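교재 자료실 > 의복구성학 > 제4장 허리둘레와 여밈

제4장 허리둘레와 여밈

학습 목표
여밈의 위치가 허리둘레 치수에 미치는 영향을 설명할 수 있다.
허릿단의 시접 처리 방법을 원단의 두께에 따라 선택할 수 있다.

제3장에서는 몸판의 원형을 제도하고 다트를 배분하는 방법을 다루었다. 이 장에서는 하의의 허리 부분을 살펴본다. 허리는 옷의 무게가 실리는 자리이며, 앉고 일어설 때마다 둘레가 달라진다. 따라서 허릿단은 몸판보다 늘어남이 적어야 하고, 여밈은 당기는 힘을 견딜 만큼 단단히 달려야 한다.

톨루타우(Tolutau) 의복 치수 조사에서는 성인 1,576명의 허리둘레를 선 자세와 앉은 자세에서 각각 측정하였다. 두 자세의 차이가 20mm를 넘은 사람은 819명으로, 전체의 절반을 조금 웃돌았다. 이 장의 제도 예제는 모두 이 조사의 치수표를 따른다.

여밈에는 단추, 지퍼, 걸고리, 스냅 등이 쓰인다. 걸고리는 겉에서 잘 드러나지 않아 정장 하의에 널리 쓰이나, 다는 위치가 조금만 어긋나도 앞중심선이 틀어진다. 심지를 붙이지 않은 얇은 원단에 걸고리를 바로 달면 원단이 당겨 울기 쉽다.
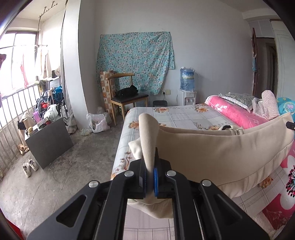

글·편집 | 곤데티(Gondetti) 교재편찬실 의생활팀

위의 베이지색 옷에서는 허릿단처럼 보이는 트인 쪽에 작은 금속 잠금 장치가 있고, 넓은 면의 아래쪽으로 박음질한 솔기가 지난다. 4.1절에서는 여밈의 종류를, 4.2절에서는 허릿단의 제도를 다룬다. 실습용 원단은 드라이더(Drider) 평직을 기준으로 하며, 다른 원단을 쓸 때에는 부록의 수축률 표를 참고한다.

독자 의견 (3)

바늘귀
치수표는 부록 몇 쪽에 있나요? 차례에는 안 나와 있습니다.

수선실02
걸고리 다는 순서는 구판 설명이 더 자세했던 것 같아요. 17쪽 그림도 되살려 주시면 좋겠습니다.

의류학과 2학년
금요일 실습 전에 읽고 갑니다. 심지 부분 도움이 됐어요!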